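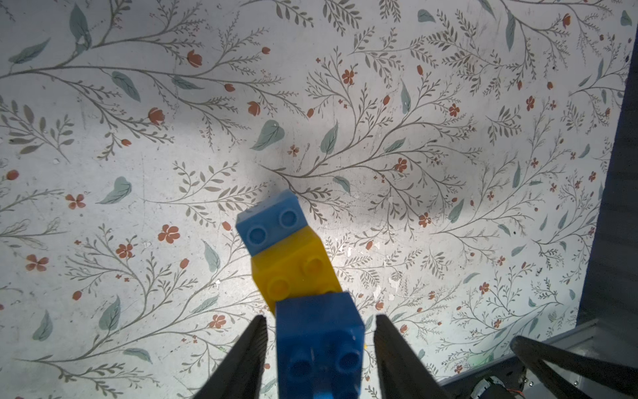

Does the Zellham analog sequencer need to be recalibrated after it has been moved between rooms?

A tuning check is sufficient in most cases. Allow the unit to warm up for 17 minutes, then compare the lowest and highest octaves against a reference tone.

Posted by studio_desk, August 14, 2021

oscbank_5
The department's unit at Vilell drifted by 5 cents after a move down one corridor. I would recommend full calibration every time.

patchbay_north
I must disagree. Full calibration wears the trimmers, and the Flimard service notes advise against repeating it without cause. Please state whether the drift was measured before or after warm-up.

oscbank_5
Before warm-up. The reading will be taken again.

vlachou_lab
Members should also check the power supply. Ours at the Vlachou lab was the source of a fault that had been blamed on the oscillators for a full term. The test tone was set to 3,000 Hz and the output read 3,003 Hz until the supply was replaced.

patchbay_north
That is a very small error, and few listeners would hear it.

vlachou_lab
It is audible as beating when two units are played together.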